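Stemel arm — bench gallery
Updated December 14, 2025

Stemel is a tabletop arm built in the shared workshop by Todor Yordanov and Natália Kadlec, started in June. The wrist is on its third revision. Earlier versions used a printed clevis that flexed under load; the current one carries the gripper and the sensor unit on separate mounts, so either can be removed without recalibrating the other.

Basket work is done at low speed. The jaws go over the rim, one finger inside and one outside, and the closing force is capped in software. Wicker has no flat faces, so the grip point is set by hand for each corner.
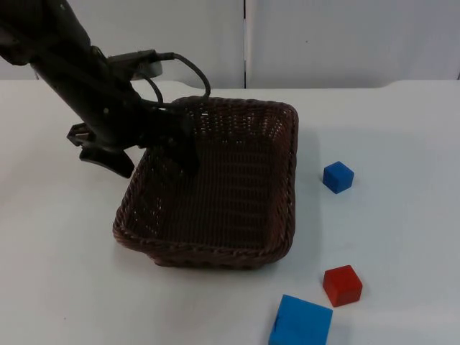

Cable routing is the open problem. A loop that is long enough for full wrist rotation is also long enough to catch on things, and the strain relief Natália drew up in version 7 has yet to be printed. Foam cubes remain the standard load — they are cheap, light and forgiving of a bad approach.

The log stands at 1,222 cycles. Joint 5 still has backlash and will get a new bearing before the next set goes up.

Wiring notes and part files: ask Todor.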